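Why Does Cat Litter Clump?

Have you ever watched a cat use its tray? It digs a little hole, turns round, does its business and then covers everything up again – so tidy! Cats have done this for thousands of years. Their wild relatives bury their mess too, and it helps to hide their smell from other animals.

Pet cats can't always get to a patch of soil, so we give them litter. Lots of litters are made from a special clay. When the clay gets damp it soaks up the water, swells and turns sticky, and all the tiny grains grab hold of each other. The result is a lump! You can lift the lump out and leave the clean litter behind.

Other litters are made from wood, paper or even maize. Our own cat, Tonton, will only use the clay sort. We tried him with wood pellets last October and he sat next to the tray and yelled.

Scooping is a bit like digging at the beach. Slide the scoop in flat, lift it slowly and give it a gentle shake. Most scoops have slots, and the loose grains fall through like sand through a sieve. Pop the lumps in a bag, tie it up and put it in the bin – then wash your hands really well with soap.

A yellow scoop at the front rim of a white litter box, with pale litter in the orange tray. 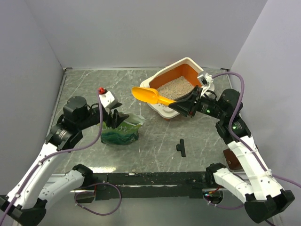 How often should a litter tray be scooped?

At least once a day, and twice is even better. Cats have very good noses, and a cat that finds its tray too smelly may go and look for somewhere else!

Written by Nayeli Inga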